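Search this site
Enter keywords

4.2 Hidden strength in the mentor figures of Zinis

In the previous section we looked at how the series Zinis presents its young heroes. We now turn to the older characters, and above all to Pal, the ferryman of Skuvesdale. For most of the first part Pal is treated by the other villagers as a weak man. He loses every contest at the winter fair, and the children make songs about him. Only in chapter 40 does the reader learn that he has kept the Still Breath technique since his youth, and that he promised his own master never to use it for winning.

We read all 245 chapters of the series and marked each passage where a mentor's strength is hidden, shown or talked about. We also collected 2441 posts from the fan forum of the series, written in the weeks after the November chapter in which Pal dies. The posts were read by both authors. Where we did not agree on the meaning of a post, it was put aside.

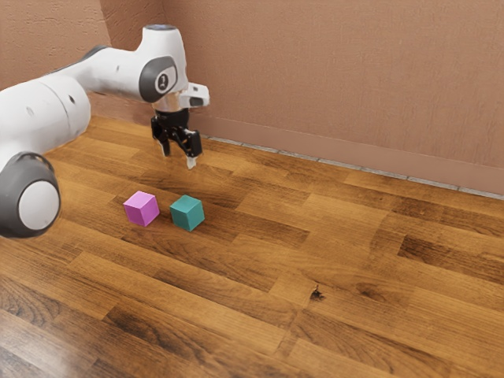

Figure 3. Simulated robot arm above a plank floor, with two small cubes.

The first thing we found is that the forum readers do not speak much of the fight itself. The fight is short - 20 pages with almost no words - and many readers call it too quick. They write instead of the earlier chapters, which they have gone back to read again. The scene where Pal carries Tamia across the river at night is named very often. At first reading it is a quiet scene about a tired man and a child. After the death chapter, readers see in it a sign that he was already holding back his power, as the water does not move around his legs.

Tamia is important here for a second reason. She is the only character who never laughs at Pal, but she also never believes that he is strong. Her respect for him comes before the secret is known. Some readers find this a weakness in the writing, and say she should have guessed. We do not share this view. If Tamia had guessed, her later anger at the village would lose its weight, and chapters 41 to 60 would be hard to follow.

It must be said that the animated version changes the order of these events. There the Still Breath is shown already in the opening, and the viewer knows more than Tamia does. Posts about the animated version were therefore counted apart, and we return to them in section 4.3.

Comments (3)

riverreader: Good section, but Pal does win one contest at the fair, the rope pulling. It is in the bonus pages, maybe you did not count them?

Zinis_fan_north: I cried at the river scene the second time. Glad to see someone write about it in a serious way.

mossy: Will 4.3 be put online too? The link in the contents does not open for me.

Contact | Copyright | Back to top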